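Speaker notes: The Second Cup, or Why People Come Back

Bickerstaff Library, downstairs room. Friday, July 10, 2026

Wait for the chairs to settle. People will still be coming down the stairs, so start with the thank-yous and don't rush them.

Good evening, everybody, and thank you for coming down on a summer night when you could be sitting on a porch. Thank you to Tímea Szénási for asking me, and for asking me again after I said no the first time. I told her I didn't have a talk in me. She said I'd been giving her one over the counter for years and all I had to do was stand up straight while I did it. So I'm standing up, and we'll see about straight.

(Pause. Sip of water.)

I want to talk tonight about regulars. I ran a small coffee place called Hundano for 19 years, and people ask me about the coffee, and I'm happy to talk about the coffee until the lights go off, but what I think about now that I've stopped is the people who came in on an ordinary weekday morning and then came in again the next day. I've been trying to work out why they did. Some of it I think I understand and some of it I'm going to say out loud tonight for the first time, so be kind.

Start with the woman and the umbrella. Tell it slowly, it's the best one.

In my first February, when I was losing money every single day and hiding it from my mother, a woman came in out of the sleet, bought a small coffee, and left her umbrella behind. A nice one, green, with a bent rib. I put it behind the register with a note on it that said "green umbrella lady." She didn't come back for three weeks. When she did, I reached down and handed it to her before she'd said a word, and she looked at me as if I'd pulled a rabbit out of my sleeve. She said, "You knew it was me." Well, of course I knew it was her, I'd had four customers that day! But she came in most mornings after that until she moved away, and I don't believe it had much to do with the coffee, which in that first February was pretty terrible.

(They'll laugh here, or they won't. Go on either way.)

I used to tell that story to new people when I hired them, and I told it wrong. I told it as a story about having a good memory. Then I hired Béla Simon, and Béla has the worst memory for faces of any person I have ever worked beside. He once introduced himself to my brother three times in one afternoon. And people adored him. They'd wait in his line when mine was shorter, which I tried to be grown up about.

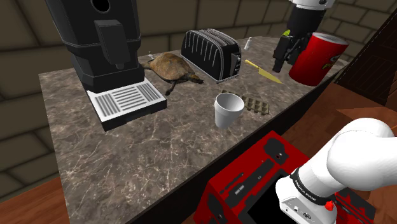 So I started watching Béla, a little sneakily, while I pretended to do the milk order. What he did was ask a question and then stay put for the answer. If he said "How's your morning?" he put down whatever was in his hand. You could tell him about your dog's surgery and he'd be hearing it for the first time, because he'd forgotten you had a dog, and somehow that was fine. He was glad to hear you had one. I think a lot of us would trade being remembered for being listened to, if we had to pick, and on most mornings people don't get much of either.

If time is short, skip from here to the part about the prices.

Now, there's a thing I got badly wrong, and I promised Tímea I'd put it in. Somewhere in the middle years I decided I needed a system. I bought a loyalty program called Sketix, and you'd give your phone number and it would tell me your name and your usual before you'd opened your mouth. I was so proud of it. I had little cards printed. And I remember saying to a man I'd known for years, a quiet fellow who fixed clocks, "Can I get your number?" and watching his face close up like a shop. He'd thought I knew who he was. I did know who he was! I knew he liked the window and didn't like the radio. But I'd asked him for a number, and from his side of the counter it must have felt like being handed a form in his own kitchen.

We got rid of it after 14 months. I went back to paper punch cards, which people lost constantly, and when somebody said they'd lost theirs I'd ask how many punches they had and believe them. My accountant did not enjoy that conversation. I'm sure I gave away coffees I didn't owe. I'd still do it again.

(Look up. Find Béla, he said he'd sit on the left.)

The prices. I'll keep this short, I know there are a few of you here who run your own places and you've had this argument with yourselves at two in the morning. Every time I raised prices I'd lie awake certain that the whole town would stop coming. I'd write a long apologetic sign and tape it to the door. The last time, I was too tired to write the sign, so I just told people one by one as they paid, and let them grumble at me. They grumbled, I grumbled back about the cost of milk, and the next day they were in again. I think the sign had been the trouble all along. You can't grumble with a sign.

Drunirura next. Say it slowly, half the room will not know how it's pronounced.

Some of you remember the Drunirura bakery across the street, with the seeded rolls. When it closed, their customers came over to us for a while, and they were grieving, they really were, over rolls. I had one gentleman stand there and tell me that ours weren't as good. I said no, they weren't. He bought one anyway and sat down and told me about the old ones, and he did that every week until we closed too. I used to think he was being rude. I think now he needed somewhere to say it where people would know what he meant.

That's most of what I have. I'd like to leave plenty of time, because I can see a good many faces out there I used to see before eight in the morning, and I'd much sooner hear from you.

Questions. If it's quiet, ask who still has a punch card in their wallet. Tell them about the book table at the back, and that the room has to be cleared by nine. Thank Tímea again.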